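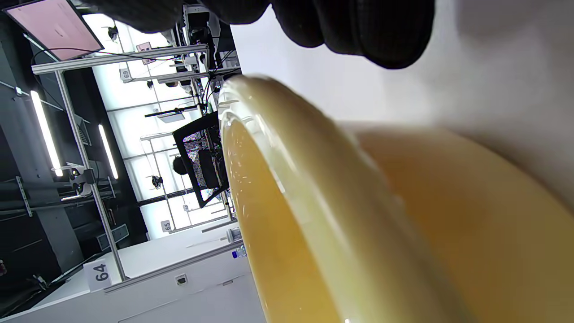

Section 4. Descaling the Jorkik water kettle

Read all the section before you begin. The work needs around 2 hours, and most of this time the kettle is only standing.

1. Unplug the kettle from the wall and wait until the body is cold.
2. Take out the filter from the spout. Pull it straight up, do not turn it.
3. Pour in one bag of Grallow descaler (order number 2474) and fill with tap water to the MAX line.
4. Plug in the kettle and heat it one time. When it switches off, leave it with the lid closed.

CAUTION: Do not mix descaler with bleach or with other cleaners. Keep children away from the kettle during this step.

5. Empty the kettle in the sink, slowly, with the spout turned away from you.
6. Fill with fresh water, boil and empty. Repeat this until the water has no smell.

Note: In places with hard water, descale the kettle every month. With soft water you can wait longer.

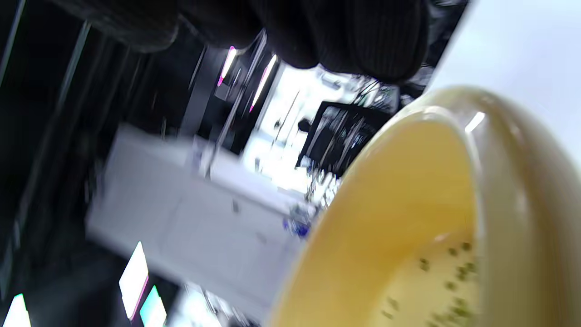

Montserrat Jaramillo wrote to us that after step 6 her tea still had a sour taste, and that it went away only when she rinsed the filter also. We thank her for this and we have added the next step.

7. Hold the filter under running water, brush it softly on both sides and put it back until it clicks.

If the filter is broken, order part 184. Do not use the kettle without the filter.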